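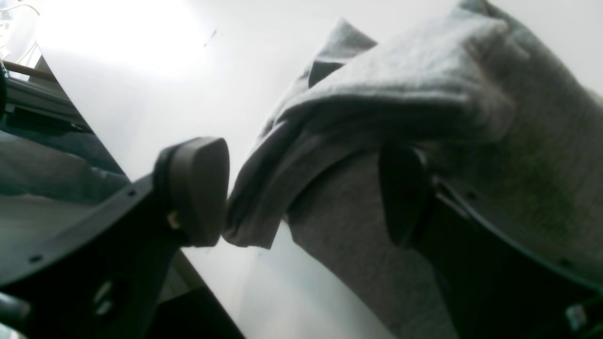

Search this site Enter keywords Go
Print this page | E-mail this page

Trornatis Penalty Log

Every penalty called in the Trornatis college club hockey league, typed up from the paper scoresheets, one row per penalty. There are 2,030 rows. If you came looking for goals, the league keeps those itself and is quite proud of them. The penalties were in a banker's box at the Sadevside rink under a broken skate sharpener, and we were allowed to take them on the condition that we took the sharpener too.

Maintained by Chun-yin Chow and Tariq Khokhar. Chow typed most of it. Khokhar played defense for Painemal and appears in the data more than he would like. He has been kept away from his own rows.

What you get

penalties.csv is the main file.
games.csv has one row per game, with home team, visiting team, rink and final score where the sheet had one.
codes.csv turns the abbreviations into words.
notes.txt holds everything the scorekeepers wrote in the margins that seemed to be about hockey.

Columns in penalties.csv

game_id: joins to games.csv. Assigned by us, so don't go quoting it to the league office.

team: Sadevside, Tudar, Painemal, or one of the smaller clubs that came and went. Clubs that merged keep the name they had on the night.

sweater: the number on the sheet. Blank means the scorekeeper didn't write one. A question mark means they wrote one and we can't agree on what it is. Sevens and ones are the usual trouble.

period: 1, 2, 3 or OT. Penalties handed out after the final horn are marked POST. Tudar has its own small literature of these.

clock: time remaining in the period, as written. Some scorekeepers counted up instead of down. When we could tell from the order of the goals, we flipped the time and set clock_fixed to Y. When we couldn't, we left it alone, and you'll find a few games in which everyone appears to misbehave backward.

call: the infraction code. See below, with patience.

minutes: as assessed on the ice, even when the referee had the rule wrong.

served_by: filled in only for bench minors and goalie penalties.

How it was made

Each sheet was typed by one person and then checked by the other, reading aloud. Where we disagreed, we went back to the paper. Where we still disagreed, the field is blank and the row has disputed set to Y. Nothing was settled by asking players what they remembered. We tried that once, with a slashing call against Painemal, and got several confident accounts of a game that seems to have had no stick in it.

The sheets themselves are carbon copies, and mostly the bottom copy. Around 600 rows have at least one field read off a dent in the paper with a flashlight held sideways. Those are flagged faint = Y. Drop them if your work needs clean clock times. The team and call fields in those rows are much better than you'd expect, as people press hard when they write "fighting."

About the codes

The league had a list of approved codes. Scorekeepers had pens and opinions. "INT" is interference to most of them and intent to injure to one man at Sadevside, whose sheets can be recognized by the green ink. We split these by the minutes assessed. "HK" is hooking. "HKY" is also hooking, we think, though one sheet used it for every penalty in the game and we've coded that lot as unknown.

"UNS" is unsportsmanlike conduct. We've kept it as one code even though the margin notes suggest a wide range of achievement, from throwing a water bottle to singing.

Known problems

Most of one October is missing. The sheets were stored near a pipe.

Coincidental minors are sometimes entered as two rows and sometimes as one row with both sweaters squeezed in. We've split the ones we caught. If a Tudar player seems to be roughing by himself, check the paired column before drawing conclusions about Tudar.

A ten-minute misconduct is supposed to be recorded apart from the minor that came with it. At Painemal it was often added in, giving totals that the rule book doesn't offer. We left the minutes as written and put our best guess in minutes_split.

Games that ended early have no final score in games.csv. The reason is in notes.txt if anyone gave one. "Ice" is the whole note in one case.

Please don't

Rank players by dirtiness. There are no names in the files, only sweaters, and sweaters were shared, borrowed and in one season bought as a set with the same number on two of them. You can compare teams, rinks or periods and be on reasonable ground.

Please don't compare referees either. We left them out on purpose. The signatures were illegible anyway, possibly also on purpose.

Using it

Free for any use, including arguments. If you publish something, say where the rows came from and which version you had. The current one is version 3, which fixed the overtime rows that version 2 had quietly filed under the first period.

Corrections are welcome through the contact form. Give the game_id and the row, and tell us what you're going on. A scan of your own copy of the sheet is best. "I was there" will be filed with the others.

Still to do

Bench minors need another pass. Khokhar wants to add faceoff violations from the margin notes, and Chow wants him to finish the bench minors first. The skate sharpener is available to anyone who can collect it.

Print this page | E-mail this page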